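Version 2 of the good practice notes for the Parsa garment handling set. If you worked from the first version, please reread "At the table" and "Labels" - both have changed quite a bit!

# Parsa: two-arm garment handling

Parsa is a set of 1283 recorded episodes of a two-armed robot handling everyday clothes on a tabletop: shorts, T-shirts, socks and other small cloth items. It was put together by the robot group at Vullusier, and this file covers the rules we record by and the rules we'd love you to follow when you add to it or train on it.

We care a lot about the rules. Cloth is wonderful stuff to work with, but it never lies the same way twice, so the only way to compare Monday's work with anybody else's is to keep everything around the cloth well described.

## What is in each episode

- video from the head camera
- joint positions and gripper opening for both arms
- a task sentence in plain English ("fold the red T-shirt")
- an outcome label: `done`, `part`, `failed` or `stopped`
- a notes field, which may be empty

Kinga Hegyi set aside 319 episodes as the test split. Please don't train on them, and please don't tune on them either. The list is in `splits/test.txt`.

## At the table

1. Agree who is the seated person before the arms are powered. They stay beside the table for the whole episode and have the stop button within reach.
2. Hands may rest at the table edge while the arms are working in the middle. They don't go between the grippers, ever, even to rescue a sock.
3. Long sleeves are fine if they fit closely. Scarves, lanyards and loose cuffs are not.
4. Check the arm cables through the full range of movement before the first episode. A cable that pulls tight at full reach needs rerouting.
5. Things that are not part of the task can stay on the table, towards the far side. We want them there! A policy that only works on a bare table isn't much use in a home. Write them in the notes field.
6. Leave each garment where the last episode put it, unless the task sentence calls for a fresh start.
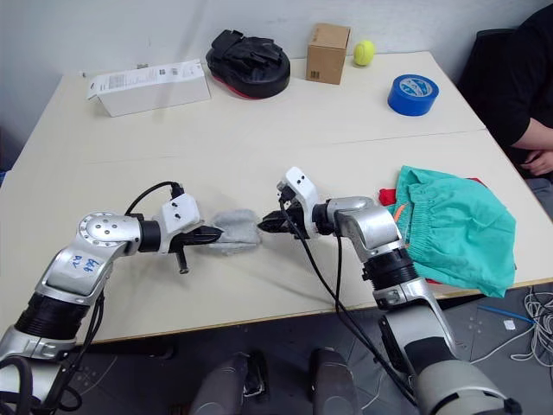
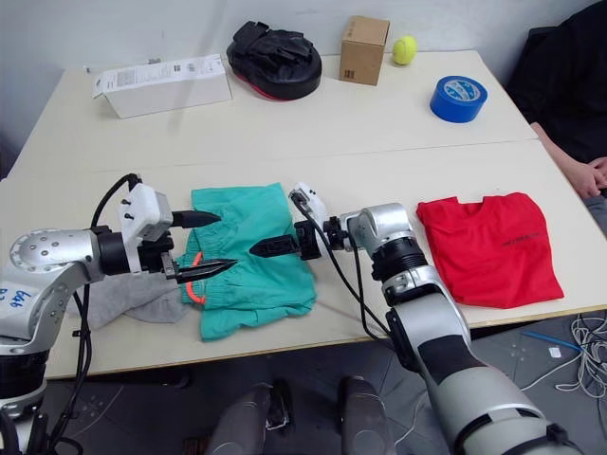 Sock, shorts and red fabric on one table, with the mitt, tennis ball and blue tape left at the back.

## Labels

Mihret Moges rewrote this part after we found that three of us meant three different things by "folded".

- **Folded** means a flat garment with its edges brought together and no sleeve or leg sticking out. Rumpled but roughly square is `part`.
- **Held** means the cloth is between the fingers of the named gripper. Near the fingers doesn't count.
- **Left** and **right** are always the robot's own. This catches everyone once, me included.
- If you can't tell from the video, write `unsure` in the notes and pass it to a second labeller. We really do prefer an honest `unsure` to a brave guess.

Failed episodes stay in. Lensa Habte's early grasping tests on the Adateo split got far more interesting once the dropped and snagged attempts went back into training, and we'd be sorry to see them filtered out again.

## People in the video

Anyone who may appear signs the consent sheet first, including visitors who only sit in for one run. Faces are kept out of view where we can manage it and blurred where we can't. If someone changes their mind, write to Benjie Belmonte and the episodes come out at the next release.

## Adding your own

Pull requests are very welcome, small ones most of all. Run `check_episode.py` first; it rejects anything over 3000 frames, so split long tasks at a moment when both grippers are open. Use the same field names as above and don't rename old episodes, even badly named ones.

Review happens on Wednesday. Yiran Pan looks at the recordings and I look at the text.

## Known gaps

- Very few dark garments, and almost nothing with buttons.
- Lighting is much the same throughout.
- Tasks from the Elska pilot have shorter notes and use the old meaning of "folded". They're being relabelled and should be finished in September.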